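4. Station rules and how we came to write them

4.1 The case for a rulebook

Two-arm shop tasks are popular for good reason. They are cheap to furnish, pleasant to look at, and any reader can tell at a glance what a competent person would do with a croissant and a bag. They are also very easy to run badly. When our lab at Cunomcombe and the one at Partington first compared notes, both had been collecting bagging demonstrations for months, and the two sets could not be merged. The instructions differed, the starting layouts differed, and the word "success" had been used by each site with great confidence and very different meanings.

The rules in this section are the result. We call them the Pullow rules, after the town where the first draft was argued over. They cover the station, the operator, the log and the scoring. They don't cover learning algorithms, on which there is no shortage of opinion already.

4.2 The stock list

A station is described by its stock list, a plain text file naming every item that may appear on the counter and where it belongs when an episode starts. Goods are grouped by container, and a container keeps its kind: vegetables with vegetables, fruit with fruit, bakery on the tray. Within a container, placement is free. Our first draft fixed the pose of every single item, and resetting the counter then took longer than the episode. Liya Gashaw, who had to do the resetting, proposed the present wording, and it was adopted without a vote.

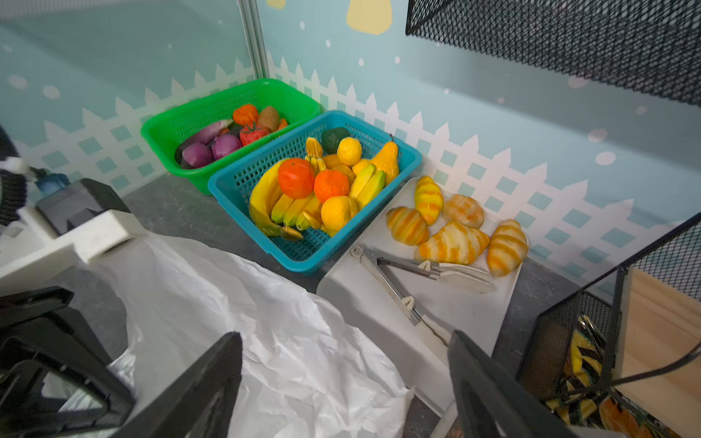 Figure 3. Counter stock from a wrist camera: vegetables, fruit and bakery in separate containers, with tongs on the tray.

Tools count as stock. The tongs were missing from the first version of the list, on the theory that everyone knew they were there. A rule that depends on everyone knowing something is a rumor, so they now have their own line, with the tray as their home.

Packaging gave us more trouble than food. An orange is an orange in any lighting we can afford, but a thin plastic bag has no resting shape worth the name, and two operators asked to put one down "in the usual way" will produce two sculptures. The rules therefore say nothing about folds. They require only that the bag be inside the shared workspace, reachable by both arms, and free of the mounting rail. Anything stricter was ignored within a week, and we would sooner have a loose rule that is kept.

4.3 Who may touch what, and when

Each episode has one instruction, read aloud before it starts and copied into the log word for word. From that point until the episode is closed, no hand enters the booth. This sounds obvious and was the rule most often broken during the pilot, usually by one of the authors, usually to rescue a piece of fruit.

If something falls, it stays where it fell. If it lands outside the reach of both arms, the episode is closed with the code LOST and kept. Deleting it is a breach. We are firm on this point since the pilot archive at Partington contained no dropped items at all, a safety record that we were unable to reproduce.

The two arms are assigned sides, left and right, and share the middle. An arm may cross into the far side only when the other is stationary. Both may work at the same time in their own halves, and we encourage it, as a task in which the arms politely take turns says little about coordination. A pause longer than 6 seconds with both arms still is marked in the log. It need not be explained.

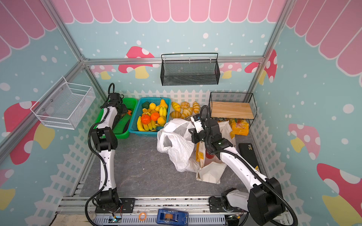
Fidelina Tello objected to this part of the draft in writing, arguing that a side rule teaches the operator to obey the rule and teaches the policy nothing about why arms should keep clear of each other. If the stations differ in width, she added, the middle is a matter of taste, and two labs will draw it in two places and each cite the same paragraph. She would have preferred a minimum distance between grippers, checked by software, with the sides left to the operator's good sense.

We took half of her advice. The middle is now defined from the arm bases, so that it travels with the hardware, and the distance check runs alongside it as a warning. It does not stop the episode. A hard stop was tried and proved so eager that operators learned to drive around the check instead of around the other arm, which was her point about rules in general and which she has been kind enough to mention only at meetings.

4.4 Scoring

Scoring is done from the recordings by someone who did not operate the arms. The scorer sees the instruction and the video and nothing else. There are three outcomes: done, partly done, and not done. Earlier drafts had more, including "done in spirit," which was withdrawn when it became the most common result at both sites.

An item counts as bagged when it is wholly inside the bag and no gripper is touching it at the close of the episode. An item balanced on the rim isn't bagged, however hopeful its angle. Contact with neighboring stock is allowed; moving a neighboring container is recorded but not punished. If the instruction names one item and the arm delivers another of the same kind, the outcome is done, unless the instruction said which one.

Every batch of 200 episodes is scored twice, by scorers at different sites. Disagreements are settled by changing the wording of the rule, and the whole batch is then scored again under the new wording. This is tedious, and the tedium is intended: it makes people write the rule properly the first time. Bronisława Rutkowska kept the list of disputed cases, and most of the definitions above began life as one of her marginal notes, cleaned up for publication.

4.5 Changes to the station

A station may change. Bags wear out, shelves get restocked, and someone will always want to try a different carrier. The rules ask that each change be entered with a station version number before the next episode is recorded. After the next episode is too late, because by then two arrangements share a version and no amount of goodwill will separate them.
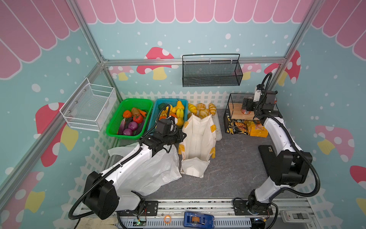
Does a new bag count as a new station?

It counts as a new version of the same station, provided the arms, cameras and containers stay where they were. Moving a camera makes a new station, and episodes from the old one shouldn't be pooled with it unless the calibration files for both are released.

The wall pattern is part of the station as well. We had left it out as decoration, until Jarumine asked to run the rules in a plain booth and wanted to know whether it could keep our version number. It could not. A policy doesn't know what we consider decorative, and a change we regard as harmless is exactly the sort that goes unlogged.

4.6 Limits

The rules were written by people who run toy shops for robots and they show it. Nothing in them deals with liquids, sharp edges or members of the public. They have been used at two sites, by operators who could walk down a hall and complain to the authors, and we can't say how they hold up where complaint is less convenient. The version described here was frozen in July 2020. Arif Begum maintains the list of proposed amendments, and the longest entry is still the one on bread rolls.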